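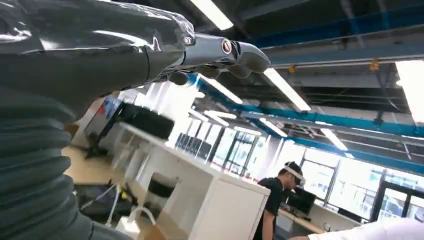
What's Going On Up There? All About Ceilings

I have a habit of walking into a room and looking straight up. My friends have gotten used to it. They look for a place to sit, and I stand in the doorway with my head tipped back like I'm waiting for rain. But there's so much to see up there, especially in a big work space where the ceiling has been left open! You get dark paint, long blue beams, air ducts, and bright white lights hanging in among it all.

So let's take a trip to the ceiling together. No ladder needed.

Where did the ceiling go?

In lots of classrooms and offices, the ceiling is flat and made of pale squares. It looks like the very top of the room, but it usually isn't. Those squares are light panels resting in a thin metal grid, and the grid hangs on wires from whatever is really up there. Builders call it a drop ceiling, or a suspended ceiling. Above it is a hidden gap full of pipes, wires, ducts, and dust. (So much dust.)

Now imagine lifting all those squares out and taking the grid away. What you'd have left is called an exposed ceiling. "Exposed" just means you can see it. The room feels taller right away, and all the parts that were doing their jobs in secret are suddenly on show.

Some buildings have always been that way. Warehouses and factories often never had a flat ceiling to begin with. When one gets turned into offices or workshops or a lab, the new people might decide they like it and leave it alone. My favorite is an old button factory in Vanham where I used to take pottery classes. I made some truly terrible bowls there, mainly from staring at the roof when I should have been watching my clay.

Beams: the bones of the building

The long straight pieces that cross a ceiling are often beams. A beam holds up weight. It might be carrying the roof, or the floor of the room above, with all the desks and chairs and people on top of that.

But the beam can't just float, so it has to pass that weight along to something. Usually it rests on walls or on tall posts called columns. The columns push down on the foundation, and the foundation pushes down on the ground. You can think of it as handing a heavy box down a line of people until somebody can finally set it on the floor.

Many big buildings use steel beams. Steel is mostly iron with a little carbon mixed in, and it's very strong for its size. If you could slice through one kind of steel beam like a loaf of bread, the end would look like a capital letter I. Guess what it's called? An I-beam! The top and bottom of the I are the parts that work hardest when the beam tries to bend, so that's where a lot of the metal goes. The middle can be thin. You get a strong beam without using a giant solid chunk of steel.

Try it: the paper bridge

You'll need two stacks of books the same height, one sheet of paper, and some coins.

Set the stacks a little less than a sheet of paper apart, with the long side of the paper reaching across. Lay the paper over the gap so each end rests on a stack.

Put one coin in the middle. Does the paper sag? Mine flopped right down.

Take the paper off and fold it back and forth the long way, like a fan, with folds as wide as your finger.

Open the fan a little, lay it across the gap again, and add coins one at a time.

It's the same piece of paper, but now it can hold a lot more. Folding made it taller from top to bottom, and tall shapes are harder to bend. Engineers use that idea all the time when they choose beams.

Why paint a beam blue?

Plain steel rusts when water and air get to it. A coat of paint helps keep them out. After that, the color is mostly up to the people in charge. I love a blue beam against a dark ceiling, because your eye follows it across the room like a road on a map. Other places paint everything white so it blends together, and some go for yellow or red.

Dark paint on the ceiling itself is a clever trick. It makes all the small bits and pieces up there harder to notice. Wires and brackets fade into the background, and the lights seem to pop out in front.

Ducts: roads for air

Ducts are big tubes or long boxes that carry air around a building. They're often made of thin sheet metal. Somewhere in the building (maybe on the roof, maybe in a room you've never been in) a fan pushes air through them. The air can be heated or cooled on the way. It comes out through openings called vents, and other ducts carry used air back again.

If you've ever sat under a vent in the library and had your page turn by itself, you've met a duct.

Round ducts and square ducts both work. Round ones let air slide along very smoothly. Flat, boxy ones can squeeze into places where there isn't much height. In an open ceiling you can sometimes follow a duct with your eyes and figure out where the air is going. I think that's a great game for a boring wait.

Those long bright lights

The long white lights you see in a lot of work spaces are often fluorescent. That's a tricky word to spell! Say it like "flor-ESS-ent."

Inside a fluorescent tube there's some gas and a tiny bit of mercury. When electricity flows through, the mercury gives off a kind of light called ultraviolet, and people can't see that kind. So why does the tube shine? The inside of the glass is coated with a powder called phosphor. The ultraviolet light hits the powder, and the powder glows with light we can see.

Mercury isn't safe to touch or breathe in, so if you ever find a broken tube, stay back and get a grown-up. Old tubes should go to a special recycling spot and stay out of the kitchen trash.

Newer buildings often use LED lights. They can come in the same long shape, and they use less electricity. From the floor, it can be hard to tell which kind you're looking at.

White light isn't always the same white, either. Some looks a bit orange and cozy, and some looks a bit blue and wide awake. The box a light comes in often has a number followed by the letter K. A light marked 4000 K is in the middle, a nice plain white. A smaller number means a warmer color, like a bedside lamp. A bigger number means a bluer one.

Why so many lights in one room?

You could hang one gigantic light in the center, but then the corners would be gloomy and the middle would make you squint. You'd also get one big dark shadow right where you were trying to draw. Spread several lights across the ceiling and they fill in each other's shadows.

You can test it with two flashlights. Shine one at your hand and look at the shadow on the wall. Now have a friend shine the second one from the other side. Each light brightens the shadow made by the other, and both shadows get paler!

Is an open ceiling noisy?

It can be. Soft ceiling panels soak up some of the sound, and hard surfaces bounce it back at you. Clap once in a big bare room, then clap in a bedroom full of blankets and you'll hear the difference. People with open ceilings sometimes hang soft panels or put down carpet to quiet things down.

Ceiling words to keep

Beam: a long, strong piece that carries weight across a space.
Column: an upright post that holds up a beam.
Duct: a tube or box that air travels through.
Exposed: left where you can see it.
Phosphor: the powder that glows inside a fluorescent tube.

Next time you're stuck in a line, look up and see how many of those you can spot. If you find an ugly one, draw it anyway. I have a whole notebook of ugly ducts.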